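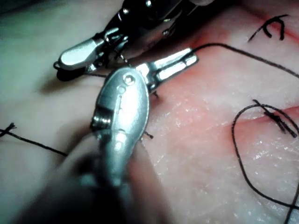
Stoltance Suturing Study: Frequently Asked Questions

Last updated Sep 4, 2023

What is the study about?
We are training a policy to close straight incisions with two surgical robot arms. It learns by imitation, from recordings of people suturing by remote control.

What does the policy see?
Camera views and the joint positions of both arms. It gets no force readings.

Is any of this done on patients or animals?
No. All work is on synthetic tissue pads. We make no claims about live tissue, which bleeds and moves.

How much data did you use?
The operators at our Drorklow and Buenaventura sites recorded 49 hours. We dropped nearly 4 of those because the arm positions and the video were out of step.

How well does it work?
On pads it had not seen in training, the policy finished 36 of 49 knots without help. A knot counts only if it holds when the pad is bent by hand afterward.

What goes wrong most often?
Thread handling. The policy picks up the wrong strand, or it pulls the tail through before the second throw. Needle passes are more reliable – most failed runs had a good pass and a bad knot.

Why use two arms instead of one?
The knot-tying method we teach needs one tool to hold the loop while the other reaches through it.

Can I get the data?
The Evton release has the trimmed recordings and the training code. Model weights are not included yet. We plan to add them after the second round of tests, and the download page will change when they are up.

Will it run on my robot?
Probably not as is. The wrist cameras have to be mounted the way ours are, and the calibration has to be redone for each arm.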